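Rüdiger Rothe
Apr 2, 2025

Thread on checked-bag shells: how polycarbonate and ABS differ in use, and what the spec sheets leave out. Long one. 1/

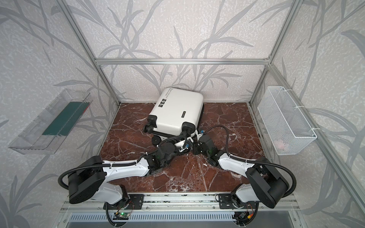
White hard-shell on marble, spinner wheels at the corners.

2/ Most hard shells sold today are ABS, polycarbonate (PC), or a blend of the two. ABS is stiffer and cheaper. PC bends further before it fails. The blend lands in between, and the label seldom gives the ratio.

3/ Failure mode matters more than strength. ABS tends to crack at the corners, usually starting at a wheel mount or a rivet hole. PC dents and mostly comes back. A dented case still closes. A cracked corner goes on growing every time the case is dropped on it.

4/ Cold makes this worse. Both materials lose toughness at low temperature, ABS sooner. If you fly to cold places in winter, weight this heavily.

5/ Wall thickness is almost never published. You can get a feel for it by pressing the center of the large panel with a thumb. Some flex is fine. If the panel pops in and stays in, put the case back on the shelf.

6/ Ribs and grooves are structural. A flat panel of the same thickness flexes far more than a grooved one. Smooth shells look good and need either more material or more tolerance for dents.

7/ Wheels. Most cases I have repaired came in for wheels, very few for the shell. Look for housings held by screws you can reach from inside the lining. Riveted housings can be replaced, but you will be drilling.

8/ My own case is a Wanex. I have replaced 2 wheels in 8 years, both on the same side, both after cobblestones. Each job took 20 minutes with a Phillips driver and a zipper in the lining that the factory had the sense to include.

9/ The Clumell I had before that used glued lining. To reach the wheel screws I had to cut the fabric. Good shell, bad service access.

10/ Zippers vs. latches. A coil zipper can be opened with a ballpoint pen and closed again by running the sliders over the gap. Latched frames resist that and add weight. For most people the weight is the bigger cost.

11/ Color. White and light shells show belt marks from the conveyor after one trip. Melamine sponge takes most of them off gloss finishes. On matte finishes it leaves a shiny patch, so test it near the wheels first.

12/ Do not use acetone on any of these. It dissolves ABS and crazes PC. Isopropyl alcohol on a cloth handles sticker glue.

13/ Dušan Krasniqi asks about telescoping handles. Two-tube handles rattle less if the tubes have plastic bushings at the top. Extend fully, twist gently. Play at the grip is normal, play at the base is wear.

14/ Kátia Rezende asks about size. Measure with wheels and handle included. Some makers list the shell only. Airlines measure everything.

15/ Next thread in July: soft-side fabrics and what denier does and doesn't tell you. Send zipper questions before then.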